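Clokis Laboratory Compares Two Grippers in Simulated Household Tasks

March 4, 2023

The Clokis Laboratory has completed the first round of a comparison between two gripper designs intended for mobile household robots. The work began in January and was carried out entirely in simulation, using a rendered home interior prepared by the laboratory's software group.

The two designs under review are the Fomard, a slim parallel gripper, and the Barrera, a heavier unit with wider finger pads. Each was tested on a set of 12 tasks drawn from ordinary domestic routines, including opening interior doors, pulling drawers, lifting cups and moving small objects from one room to another. Both grippers were run under the same arm controller and with the same limits on speed and joint force.

Early results differ by task. The Fomard performed better in tight spaces and on small objects, where its narrow fingers could approach without touching nearby surfaces. The Barrera held drawer pulls more firmly and was less likely to slip when the direction of motion changed. Neither design was clearly ahead on cups, and the laboratory has asked for further runs before reporting on that group.

Door tasks proved the most demanding part of the program. The robot must reach a lever handle, press it down and keep its hold while the base moves, and small errors in the first contact tend to grow as the door swings. Of the failed attempts recorded so far, more than 41 percent took place on doors.

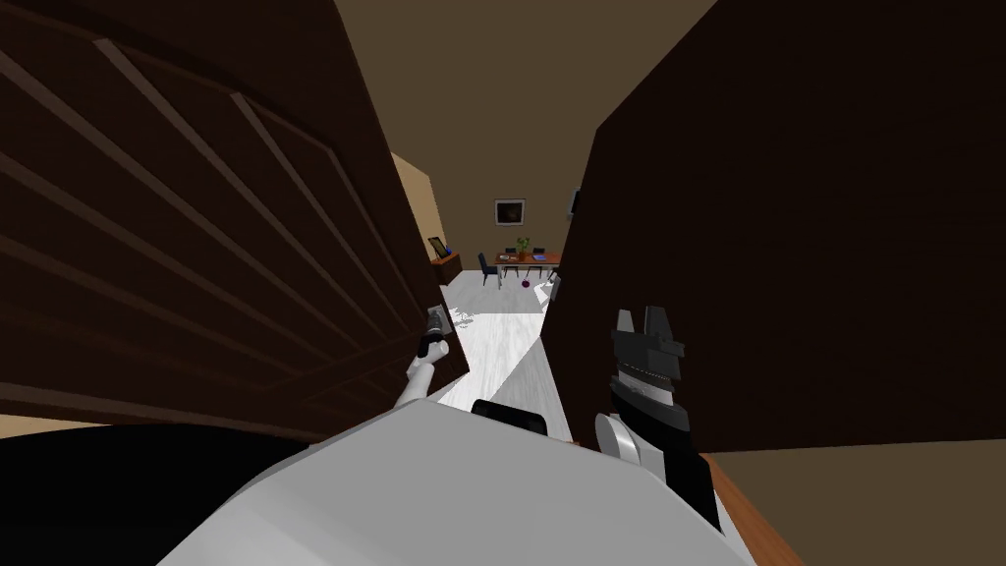

A second concern is the position of the camera. With a first-person view, a door that stands partly open can hide much of the next room, and the controller must plan its path with limited information. The laboratory will compare the present head-level view with an added wrist camera in the next round.

The Darmont test apartment, where the laboratory conducts its physical trials, will be made available for the project once the simulated runs are finished. Only those tasks that can be completed reliably in simulation will be moved to hardware – a rule the laboratory has applied to all of its arm and gripper studies.

Task definitions and controller settings from the first round are available to partner institutions on written request. Requests should name the gripper model and the tasks of interest.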